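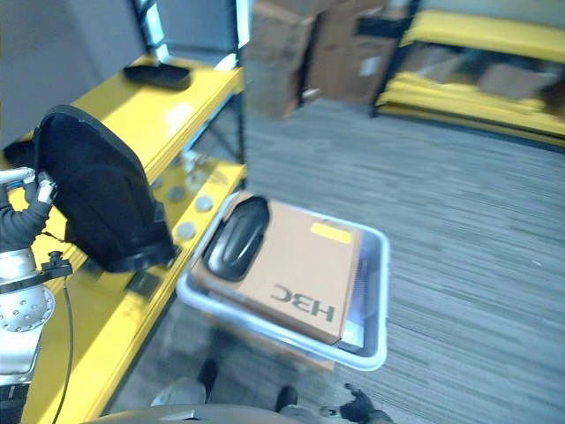
Is it normal for book two to fall apart at 34,000 words?

Asked by Iulian Bălan, April

I sold my first novel to a small press (Cronin) and they have an option on the sequel. The first one took me years and nobody was waiting for it. This one has a deadline, and at 34,000 words I can't stand any of it. The detective has walked to Melgate and back twice for no reason I can defend.

Everyone in my writing group says to push through, the first draft is allowed to be bad, fix it later. I'm suspicious of this. They also said it about a chapter I ended up deleting whole. Has anyone stopped in the middle, gone back and come out with a finished book? Or does that only lead to a very polished first third?

2 answers

Kagiso Ngcobo

I've written four of these and I don't believe in "push through" as a rule. It's good advice for people who quit when they get bored. If you think the story took a wrong turn, adding 200 more pages to the wrong turn costs you a summer.

What I'd do is find the last scene you still like and read only from there. Mine was a dinner scene in chapter nine of my second book. Everything after it existed because my outline said so, and I'd written the outline before I knew who the sister was. I cut 48 pages and kept going from the dinner. I didn't touch the opening until the whole draft was done. If you let yourself fix chapter one, you'll be fixing it at Christmas.

As for the deadline, write to your editor now. A small press would usually prefer an awkward email to a surprise. I can't promise yours will be nice about it.

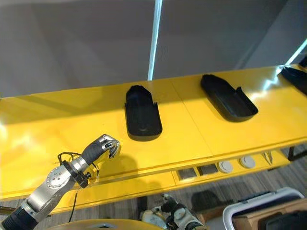
Black trays on the long yellow table.

Treasa Ní Chonaill

Just do 2,000 words a day and don't look back!! I did my whole fantasy trilogy this way using the Kokar method and it really works. Writer's block is a choice.

Comments

Conall McGrath: Did the trilogy get finished, Treasa? The Kokar people charge for the course, and I've yet to meet a graduate with a book out.

Treasa Ní Chonaill: Two of three, and the third is outlined.

Bríd Hennessy: Kagiso's answer is decent, but four books in, you have some idea which scene is the good one. On my second I liked nothing, so that test would have sent me back to the title page. I left it alone for a month and the Stokovton chapters looked better than I remembered. The rest didn't.

Iulian Bălan: Emailed the editor. Last scene I like is on page 61, which is further in than I expected.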